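Wedano Build Group
Minutes of the November meeting

Held at the Nusach shared workshop, back room, Monday, 7 pm
Chair: Johanna Gasser
Minutes: taken by the electronics side, typed up the next morning
Apologies: two received by message, one from the woodwork side and one from the member looking after the website

1. Opening and previous minutes

The Chair opened the meeting at 7.05. The previous minutes were accepted with one correction. Item 4 said the shoulder bracket was to be remade in aluminium. The decision was steel. The aluminium one had already been cut by the time anyone noticed, so it will be kept as a template for the drill holes.

2. Matters arising

Key to the metal cabinet: a second key has been cut and is on the hook behind the bench grinder. Please put it back on the hook.

Extraction hose: still leaking at the elbow. The woodwork side will replace the elbow before anyone sands the new base.

Name on the door: carried over again.

3. Arm and base

The arm is assembled to the wrist. Shoulder and elbow both move through their full travel under hand control. The wrist turns one way without trouble and sticks coming back. Two members had it apart on the weekend and think the bearing is seated crooked. They will press it out and try again with the spare. If the spare sticks as well, the housing will have to be reprinted, and the printer is booked for the lamp shades until the end of the week.

The base is too light. With the arm stretched out level and a bag of screws hung from the end, the back feet lifted off the bench. Options discussed were a wider base, a heavier base, or bolting it down. Bolting down was ruled out because the arm has to go home with whoever is working on it. The meeting agreed to widen the base by 40 mm each side and add a steel plate underneath. There is plate in the offcuts rack. Whoever takes it should write it in the book.

There was some discussion of whether the arm should be mounted on the table or on the wall for bedroom and lounge room use. The Chair reminded members that this was decided in winter (table). A member asked for it to be recorded that he still prefers the wall.

4. Electronics

The Tastton driver board is in and running. It cuts out when shoulder and elbow start together. Starting them a moment apart gets around it for now. The supply is probably too small. A bigger one was found in the parts bin with no label, and it will be tested on the bench with a dummy load before it goes near the arm.

The emergency stop is wired and was tested at the start of the evening by three members, each from a different side of the bench. It stopped the arm each time. The stop button lead is too short to reach the far end of the bench and will be lengthened.

All loose leads on the arm are to be clipped down. The one at the elbow has been pinched once already and has tape on it. Tape is not a repair. The lead will be replaced.

5. Home sessions with the hand-held grippers

The aim of the build is still an arm that can clear small household items into a tub: soft toys, packets, bits of clothing. Members have been doing the job by hand with the hand-held grippers and recording it, so that the arm has movements to learn from. Sessions are done at home on an ordinary table in an ordinary room, with the usual things left where they are.

The tub in use is the big beige plastic one. Packets and soft toys are the main items for now. There was general agreement that packets are the hardest. A packet has a crimped end that bends when the finger pads close on it, and the grip should be taken across the body of the packet.

Working notes agreed so far:

Open the jaws fully before coming down on the item.
Two people may work at the same table, one gripper each, but only one goes into the tub at a time.
If an item is dropped, leave the recording running and pick it up again.
Don't use the free hand to straighten an item once recording has started.
Say the item name out loud at the start, clearly.

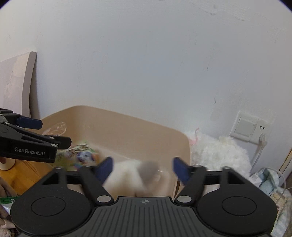
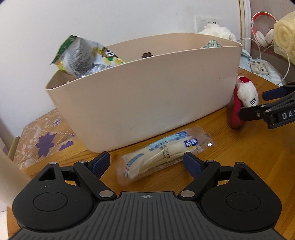

The Chair reported 44 usable recordings to date. A further 17 were thrown out, nearly all for the same fault, which was people starting to move before the recording had started. A countdown will be added. One member offered a kitchen timer and this was accepted until something better is made.

It was asked whether soft toys and packets should be kept in separate sessions. The software side would prefer them mixed, since that is what the arm will face. The people doing the sessions find mixed tables slower. Agreed to keep them mixed and to make the sessions shorter.

It was also asked whether we should record taking things out of the tub as well as putting them in. No decision. The software side will look at how much extra work it is and come back to the next meeting.

Members were asked to vary the position of the tub from one session to the next, and to do at least one session each with the tub on the left for those who always have it on the right. Lighting should be varied too. Most of the recordings so far were made with the ceiling light on, and the arm will also need to work in the daytime with the curtains open.

The grippers are to be wiped down and checked before they go to the next person. Look at the finger pads and the pivot pins. If a pin feels rough, say so in the group chat and don't oil it until the mechanical side has had a look.

6. Software

The learning run on the first batch of recordings finished. On the bench the simulated arm goes to the right part of the table most of the time and closes on the item some of the time. It is poor at letting go. It tends to hold the item over the tub and wait. The software side thinks this comes from the recordings, where people were pausing over the tub before opening the jaws. Everyone doing sessions is asked to let go straight away once they are over the tub.

File naming was raised again. There are three different styles on the shared drive. From now on: item, room, session, in that order, all lower case, no spaces. Old files will be renamed by script. The script will be tried on a copy first, after what happened in the autumn.

The shared drive is close to full. Recordings that were thrown out can be deleted, but keep one of each kind of fault for showing new members.

7. Money

Total spent on the build so far is $1,798, including the steel and the replacement bearing. The largest single cost remains the motors. An order with Gamage for connectors, cable clips and a longer stop button lead was approved. The order will go in on Wednesday evening, and anyone who wants to add personal items needs to send them through before then and pay for them separately.

A request for a second set of motors was not approved. It can be brought back once the wrist is working.

8. Open evening

Nusach has asked every group for something to put on a bench at the open evening. The arm will be shown powered off unless the base has been widened by then. The hand-held grippers can be tried by visitors, with a smaller tub and a few soft toys. Children should be able to reach the table, so we will need the low one from the sewing room. The Chair will ask the sewing group.

Two people are needed on the bench at all times. A sheet went around and there are still gaps in the second half of the evening.

9. Other business

The vice on the end bench has been put back on crooked. It was asked who did it. It will be taken off and refitted by the mechanical side.

Someone has left a box of drawer runners under the bench. They will go in the free pile if not claimed.

A member asked if the group could meet earlier. Seven suits most. Left as it is.

10. Actions

Mechanical side: press out the wrist bearing and fit the spare. Refit the vice.
Woodwork side: replace the extraction elbow, widen the base, cut and fit the steel plate.
Electronics side: bench test the larger supply, replace the elbow lead, lengthen the stop button lead when the Gamage order arrives.
Software side: countdown, renaming script, report on recording items coming out of the tub.
Johanna Gasser: place the Gamage order, speak to the sewing group about the low table, chase the open evening sheet.
Everyone on home sessions: one session each with the tub moved, and one in daylight.

Meeting closed at 8.50 pm. The next meeting is at the same time and in the same room. Bring your own mug.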